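## 6. Handing tidying work to the Uneck

This section covers the soft-goods tasks: garments left out in fitting areas, and footwear on open racks. It's written for floor staff at Flimmont and Fadbridge. Charging, networking and first power-up are in Sections 2 to 4, and the morning checklist is in Section 5.

Read 6.1 before you start, even if you've used the Kurek units before. The older units moved stock in bins and had no fingers to speak of. The Uneck handles items one at a time, at bench height and at floor level, and the jobs it leaves for you are different.

### 6.1 What changes on your shift

- Picking up, folding and first-pass racking move to the robot. Final presentation stays with you.
- The closing tidy no longer starts at the end of trade. Tasks run in the gaps through the day, and closing staff check the results.
- One person per shift is the **task lead**. The lead starts and stops tasks, clears faults and signs the task log. The role rotates, and no one does it two shifts in a row.
- Customer service comes first. If a customer walks into the work area, pause the task. You don't need to ask anyone.

Rosters aren't built on the robot's speed. A staff member doing the same job by hand will usually finish sooner, and that's expected. The point is that you can be somewhere else while it's done.

> **Note:** The task log records the task, the start and stop times and any faults. It doesn't record who was nearby or what they were doing. If you're asked to use it for anything else, refer the request to your site manager.

### 6.2 Preparing the work area

1. Choose a task area with a firm, level floor. Low-pile carpet and carpet tile are both fine. Remove loose mats.
2. Mark out a clear standing zone of 90 cm in front of the rack or bench.
3. Route cables along the wall side and keep them out of the standing zone. A cable lying flat on carpet is still a trip hazard for staff.
4. Check that the rack doesn't rock. Push lightly on each front post. If it moves, tighten the shelf fixings before you go on.
5. Set the shelf heights and leave them. If you move a shelf, you'll need to redo the shelf teach in 6.3.
6. Pick up hangers, tags and pins from the floor.
7. Put out the stop tag so other staff know a task is running.

**Caution:** Don't reach between the robot and the rack while the status light is green. Pause first, wait for both arms to settle, then reach in.

### 6.3 Teaching a shelf

You only need to do this once per rack, or after a shelf has been moved.

1. On the tablet, open **Tasks > Footwear > New rack**.
2. Stand the robot square to the rack, at the front of the standing zone.
3. Enter the number of tiers, then tap **Look**. The robot lowers its head and finds the front edge of each shelf.
4. Check the outlines on the tablet against the real shelves. Drag any line that's out of place.
5. Choose a layout: **Pairs together**, **Single display** or **As found**.
6. Tap **Save** and give the rack a name other people will recognise. "Rack 3" is fine. "New one" isn't.

The robot stores up to 24 racks. Delete old ones when the floor layout changes.

### 6.4 Running a garment or footwear task

1. Confirm the standing zone is clear.
2. Open the saved task and tap **Start**. Stay within sight for the first item.
3. Watch the first grip. On knitwear the fingers should take a good fold of fabric and not a single thread or cuff.
4. For garments, check that nothing is trailing under the robot's feet before it takes a step. Long items are the usual culprits.
5. For footwear, let the robot finish a full tier before you correct anything on it. If you move a shoe partway through, it will stop and look again.
6. When the tablet shows **Done**, go over the result yourself (see 6.5).

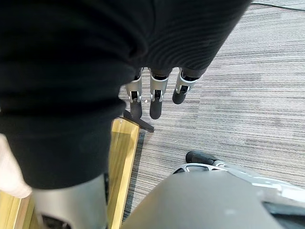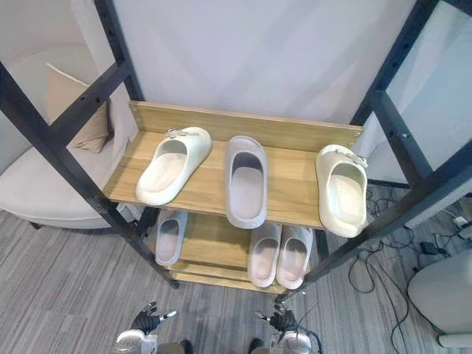

*Garment handling at floor level, and a two-tier shoe rack with slides on both shelves.*

7. Sign the log and remove the stop tag, or start the next task.

If you need to stop partway, tap **Pause**. The robot will hold what it's holding. Tap **Release** only when you have a hand under the item or you're happy for it to drop.

**Caution:** The red stop button cuts power to the arms. They'll sag. Use it for emergencies, and use **Pause** for everything else.

### 6.5 Checking the result

The check is a proper part of the job, and it's been given time on the roster. Don't squeeze it in while you're serving.

**Footwear**

- Pairs are together, unless the layout is set to **Single display**.
- Toes face the same way along each tier.
- No heel hangs over the front edge of the shelf.
- Colours that look alike under store lighting haven't been mixed. Pale greys and off-whites are the ones to look at twice.

**Garments**

- No pulled loops or stretched ribbing where the fingers held the fabric.
- Folds are flat, with the label side up.
- Nothing has picked up lint from the carpet. Dark knits show it most.

Fix small problems by hand and leave them out of the log. Log anything you've fixed on the same rack or the same type of garment more than twice in a shift, so the task can be retaught.

### 6.6 Common faults

| Tablet message | What it means | What to do |
|---|---|---|
| **Grip uncertain** | Fingers closed on too little fabric, or too much | Pause, lay the item flatter, resume |
| **Shelf not found** | Rack has moved, or a shelf has been reset | Square up the rack, or reteach it (6.3) |
| **Pair incomplete** | One shoe has no match in view | Look under the rack and chairs, then tap **Look again** |
| **Floor obstruction** | Cable, strap or hanger in the standing zone | Clear it and resume |
| **Hand warm** | Long run without a rest | Leave it paused until the message clears |

If the same message comes up three times on one task, stop the task and finish by hand. Log it as a fault – don't keep restarting.

### 6.7 Caring for the fingertips

The black rubber fingertips wear, and worn tips drop things.

1. Power down and wait for the arms to settle.
2. Wipe each tip with a damp, lint-free cloth. Don't use solvent or hand sanitiser.
3. Look for nicks and shiny patches.
4. Pick any threads out of the knuckle hinges with the plastic tool in the lid of the case. Don't use scissors or a pin.
5. Replace a full set after 100 hours of task time, or sooner if any tip is split. The counter is under **Settings > Hands**.

Used tips go in general waste. Order new sets through Fadbridge stores, and keep one spare set at each site.

### 6.8 Training and sign-off

New staff do three supervised tasks before they can act as task lead: one garment, one footwear and one that's been deliberately interrupted. Casual staff are paid for this time at their normal rate.

If you'd prefer not to be task lead, tell your supervisor. You'll still need to know how to pause and stop the robot, and everyone on the floor has to be shown both before their first shift alongside it.

Section 7 covers storage overnight and moving the unit between sites.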